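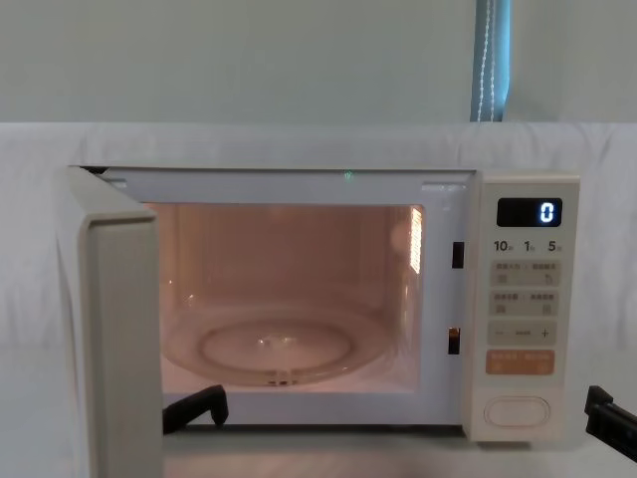

Do I need to be a good cook to take part?
You need only be someone who warms up food now and then, and if all you ever make is porridge or yesterday's soup then we would be very glad to have you.

Stollis is looking for people in and around Asden to join our spring round of kitchen try-outs. We are a small outfit that writes instruction leaflets and labels for everyday kitchen things, and we have learned over the years (sometimes the hard way!) that the only people who can tell us whether a leaflet makes sense are the people who have to stand in front of the appliance and follow it. This time the subject is the countertop microwave oven, and in particular the kind with a plain door, a digital display and a panel of flat buttons down the right-hand side.

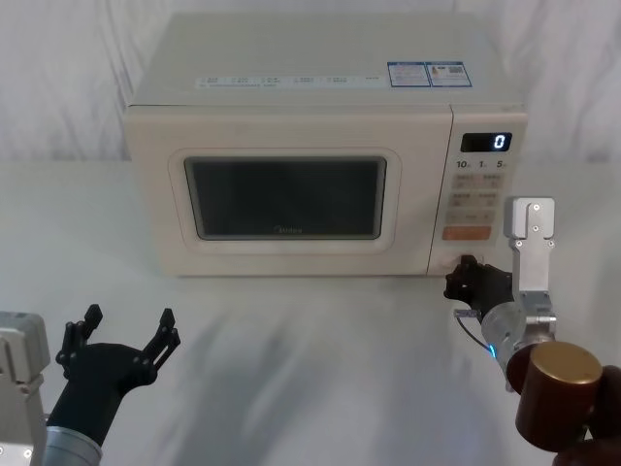
TAKING PART: WHAT WE ASK OF YOU

You would come to us at Hamis House for 2 visits, on a Wednesday, at a time that suits you between ten in the morning and six in the evening. On the first visit we hand you a draft leaflet and ask you to work through a few ordinary jobs, such as opening the door, putting a bowl of water on the turntable, choosing a time and starting the oven. Please talk aloud as you go, and grumble as much as you like, for the grumbles are what we learn most from. On the second visit you get the revised leaflet, and we have a good long chat over tea about what has got better and what has got worse.

The oven we are using is a Midea with Chinese lettering on the buttons. You don't need to read Chinese, and in fact we are hoping for a fair mixture of people who do and people who don't, as the leaflet has to serve both.

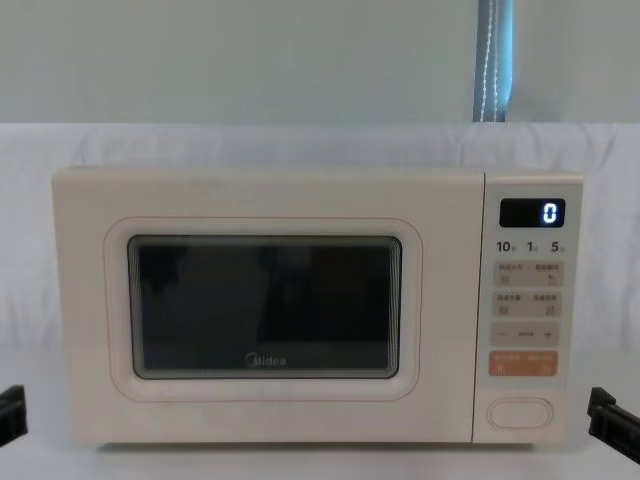 One reader of our last notice wrote to ask whether her father could come along with her, as he has never got on with touch buttons and would have plenty to say about them. He certainly can, and he may have a place of his own if he would like one. We welcome anyone over eighteen, and we are especially short of people who wear reading glasses or have stiff hands.

Each visit lasts up to 40 minutes. We pay for your time and your bus fare, and there is cake from the Koutsoukos bakery. The room is on the ground floor with level access from the street, and you are welcome to sit down for any part of the session.

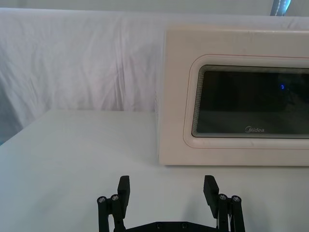 The Midea oven, door closed.

To put your name down, drop a note through the door at Hamis House or ring the Stollis office and ask for the leaflet try-outs. Do tell us which times are good for you, whether you read Chinese, and anything we ought to know about allergies before we order the cake. We have 8 places left and will reply to everyone by the end of October.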